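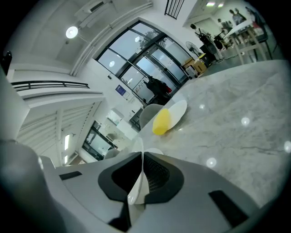
Higiene de superficies y vajilla en el comedor
Apuntes de la unidad 2
Docente: Notburga Bühler

1. Limpiar y desinfectar

Limpiar es retirar la suciedad visible: restos de comida, grasa, polvo. Desinfectar es reducir los microorganismos que quedan después. El orden importa, porque la materia orgánica protege a las bacterias y además inactiva parte del desinfectante. Una superficie grasienta rociada con lejía diluida sigue siendo una superficie sucia.

En el examen se suele confundir detergente con desinfectante. El detergente contiene tensioactivos, moléculas con un extremo afín al agua y otro afín a la grasa. Rodean la grasa, la separan del soporte y permiten arrastrarla con el aclarado.

2. Factores de la limpieza (círculo de Sinner)

Son cuatro: acción química, acción mecánica, temperatura y tiempo. Si uno disminuye, hay que compensarlo con los demás. Al fregar a mano, el agua no puede estar tan caliente como en una máquina, de modo que aumenta el peso del frotado y del detergente. En el lavavajillas ocurre lo contrario: casi no hay frotado, pero sí temperatura alta y un producto más alcalino.

3. Esponjas y bayetas

La esponja retiene agua y restos de alimento en sus poros, condiciones favorables para el crecimiento bacteriano. Normas de uso:

Escurrir y dejar secar al aire después de cada servicio.
No usar la misma para vajilla y para mesas.
Sustituirla cuando huela, se deshaga o cambie de color.
No emplearla para recoger jugos de carne cruda. Para eso, papel de un solo uso.

4. Mesas según el material

Mármol. Es carbonato de calcio y reacciona con los ácidos. El vinagre, el limón y los antical lo atacan y dejan marcas mates que no salen frotando. Usar detergente neutro, aclarar y secar.

Granito. Más resistente a los ácidos, pero puede absorber aceite si no está sellado.

Madera. Paño bien escurrido, en el sentido de la veta.

Acero inoxidable. Evitar estropajos metálicos y el contacto prolongado con lejía.

5. Vajilla

Retirar restos, lavar, aclarar, escurrir. El secado al aire es preferible al paño, que puede volver a contaminar la pieza. Los platos desportillados se desechan.

Para la práctica

Grupo A: Zdenka Petek y Benedikt Auer. Grupo B: Rahel Widmer y Regula Kofler. Cada grupo prepara una ficha de limpieza para una mesa y un juego de vajilla, con producto, dosis, tiempo de contacto y frecuencia. Entrega: 21 de septiembre, en el aula 104.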